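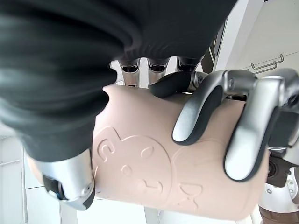
Looking After Old Church Things at Home and in the Vestry

Anyone who has lived near an old church for long enough ends up with a piece of it in the kitchen sooner or later. In our case it was a pair of brass candlesticks, then a bag of altar linen, and then a whole box of hymn books that smelled like the bottom of a pond. I've been helping out at the old church in Surnden for a good many years now, and I've made most of the mistakes you can make with a soft cloth, so I thought I would set down what I do these days in case it saves somebody a ruined Saturday-best tablecloth (or worse, a ruined altar frontal).

Before you clean anything

Find out how old it is, if you can, and who is responsible for it. Our nave was put up under the Langlois family, who also paid for the side chapel, and plenty of small things in the cupboards go back further than they look. If a piece is listed in the church inventory, or has an inscription, or has any gilding or enamel on it, leave it alone and ask a conservator. What follows is for the ordinary, everyday things: modern candlesticks, plain linen, pew cushions, wooden benches and the like.

Wax on altar cloths

Let the wax harden completely. If the cloth is small enough, fold it into a bag and put it in the freezer overnight, then lift the wax off with the back of a butter knife or an old plastic card. Go gently and work from the outside of the spot toward the middle. What's left will be a greasy shadow. Lay the cloth between 2 sheets of plain white paper towel and press with a warm iron, moving to a clean patch of towel each time the wax comes through. Colored candles are the real nuisance, and I would not put an iron anywhere near red wax until I had gotten off every crumb I possibly could. The dye travels.

After that, plain white linen can be washed by hand in lukewarm water with a mild soap. Rinse it more times than you think you need to. Iron it while it's still damp, on the wrong side first if there is any embroidery, with a folded bath towel underneath so the stitches don't get flattened. I roll ours around a cardboard tube covered in acid-free tissue, and the creases that used to drive me to distraction are gone.

Brass candlesticks

Wax first, polish later! Stand the candlestick in the sink on a dish towel and run warm water over the cup until the wax softens, then wipe it out with paper towel. Don't let the wax go down the drain. Ours did, one February, and the plumber had to come out from Trukville. Never use boiling water on a candlestick with a weighted base, either, as the filling can loosen.

Dry everything very well before you get out the polish, and use less polish than the can tells you to. If the brass is lacquered it doesn't want polish at all, only a wipe with a damp cloth and a dry one after it. Wear cotton gloves when you put things back, or you'll find your own thumbprints there in a month, brown as tea.

Hymn books and damp

The ones I mentioned came out of a cupboard on an outside wall. Stand damp books upright with the covers a little open, somewhere airy and out of the sun, and turn them now and then. A hair dryer will warp the boards, so please don't. Once they're dry, brush the edges outdoors with a soft paintbrush, holding the book tightly closed, and wear a mask if there is any mold. Then put them back somewhere else. We lined ours up on an open shelf with a gap behind it, and they have been fine.

Pews and other plain woodwork

Dust with a dry cloth, along the grain. For sticky patches on varnished wood I use a cloth wrung out in warm water with one drop of dish soap, then a second cloth in clean water, then a dry one right away. Spray polish makes the seats slippery and builds up in the carving. A little plain beeswax once a year is plenty, and a wooden skewer with a scrap of cotton around the end gets into the corners of a carved bench end very nicely.

Stone floors

Sweep before you mop, every time, or the grit just gets walked around. Use hardly any water, and no vinegar or lemon on limestone or marble, whatever your grandmother did with her doorstep. Old stone drinks water up and gives it back as white powdery salts, and those should be brushed off dry. The worn steps down to our crypt get a soft broom and nothing else.

Last updated 10th August. The notes on storing vestments are on the Tudeck page.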